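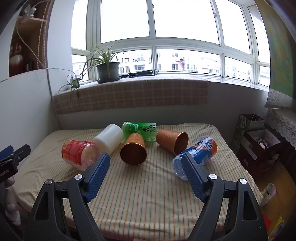

Page last changed: 29 September 2018

Narkeo drinks labels word list

Hello, and thank you for stopping by! Narkeo is a small list of words found on drinks labels, put together by Anqi Xie and Yuzhen Hou. It has 339 entries, each with the Chinese wording, the pinyin and a plain English meaning (绿茶, for instance, is given as "green tea").

Everything lives in labels.csv, saved as UTF-8, so do please check that setting if your spreadsheet shows you a muddle of symbols. Version 2 came out in August and added 84 entries, mostly teas and fruit drinks, along with fixes to tone marks.

You are welcome to use the list in lessons, though we would ask you to credit Narkeo. Corrections go to Yuzhen, with the row number if you have it.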